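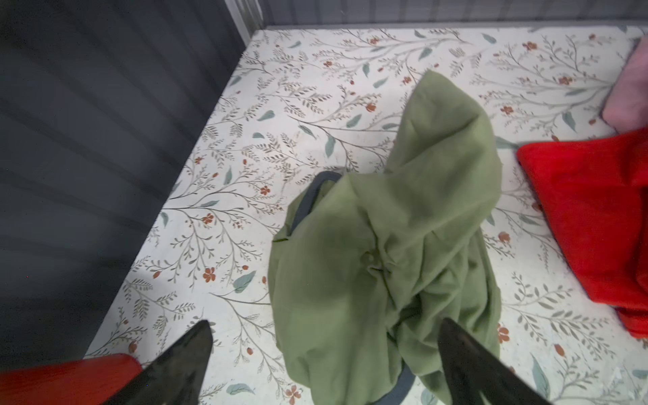
A folded red towel and a green cloth on a botanical-patterned mat.

Camp towel

A camp towel (also called a pack towel, or among paddlers simply a "boat towel") is a light, absorbent cloth carried on canoe trips, hikes and other outings where a full bath towel would take up more room than anyone cares to give it. Camp towels are sold by most outdoor outfitters, usually alongside dry bags and cookware, and range from face-cloth size up to sheets big enough to change behind on a windy beach.

Materials

Most modern camp towels are knitted from a blend of polyester and nylon split into very fine fibres, which draw water into the gaps between them and give a good deal of it back when wrung. Cotton and linen are still favoured by plenty of people who like the feel of them, and a waffle-weave cotton towel dries a fair bit faster than a thick terry one of the same size. Wool turns up now and again, mostly in homemade kits.

Weight is generally given in grams per square metre. Thin summer cloths sit near the bottom of the range, while a plush towel of 300 or 400 grams per square metre feels much closer to what hangs in the bathroom at home — lovely after a cold swim, and a nuisance to dry in a damp tent.

Use on the water

Paddlers tend to find more jobs for a towel than walkers do. It mops the puddle from the bottom of a canoe, pads a bare shoulder on the portage, wipes down a paddle shaft and wraps the odd breakable thing in the food barrel. Many trippers carry two, keeping one strictly for people and the other for boats and dishes, and choose different colours so the two don't get muddled in the grey light before breakfast.

Filden, an outfitter in the lake town of Limanlow, has listed a towel in its rental kit for many years. Its best-known model, the Rinine, weighs 197 grams and comes with a snap loop for hanging from a thwart or a ridge line. A larger version, the Valente, was added one February for the spring catalogue and carries the stock number 2542.

Care

Synthetic towels should be washed in warm water with a plain detergent. Fabric softener leaves a coating on the fibres and spoils their absorbency, and high dryer heat can damage them. A towel that has gone sour after a few days rolled up in a pack will often come right with a soak in diluted white vinegar, followed by a good rinse and an afternoon on the line.

See also: Dry bag; Bailer; Portage; Sleeping bag liner

This page was last edited on August 5, 2026.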